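20th March

A reader wrote in after the July laundry post to ask whether there was any point learning to fold properly when a machine is going to be doing it for us any minute now. Fair question! I've spent a good part of the winter reading up on it (and watching far too many clips of robots folding towels), so this page is half robot talk and half sock tips.

My short answer is keep folding. Machines are getting pretty good at a towel. A towel is a rectangle, it's the same on both sides, and it doesn't much care if a corner is off. Give the same machine a mixed basket and things slow right down. In one clip I timed, a single T-shirt took 193 seconds, and then somebody's arm came in and straightened the sleeve. I can do ten in that time, with the radio on and one eye on the stove.

Dark clothes are the part I find most interesting. Black on black is hard enough for me under my bedroom bulb, and a camera has the same trouble telling where a hem stops and a shadow starts. Small soft things are the other headache. A rolled sock squashes when you pinch it, and if you pinch it wrong you've got an unrolled sock.

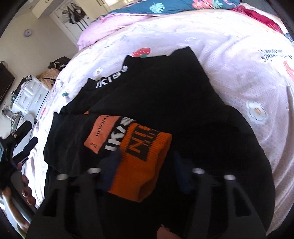

So, until the machines catch up, my own routine for a laundry pile:

- **Lay the big pieces flat first.** Sweatshirts, pants, anything large goes down on the bed and gets smoothed out with the side of your hand, from the middle toward the edges.
- **Socks go last.** Match them by the cuff, not the toe. Toes all look alike, especially on black ones.
- **Roll loosely.** I used to turn the cuff over the whole bundle and it wrecked the elastic. Now I roll from the toe and leave it at that.
- **Take paper tags off before the first wash.** I missed one once and was picking mush off a load of navy for days.
- **Fold darks in daylight** if you can, or get a brighter bulb.

What about buying something? There's the Pevora, a folding cabinet where you clip each shirt in at the top yourself. By the time I've clipped a shirt I could have folded it. The Drurkier has an actual arm and costs 2000 dollars, and the booklet says no socks, no baby clothes and nothing with a hood. That's most of my basket (and all of the annoying part).

I wouldn't say never, though. My robot vacuum was useless for its first 14 days, mainly because I kept leaving cords on the floor, and now I'd hate to go back. If something comes along that only pairs socks and does it while I'm asleep, I'll be first in line.

Next time I'm doing the linen closet, including how to get a fitted sheet to lie flat without using bad language. Send me your fitted sheet methods before then, please, even the weird ones.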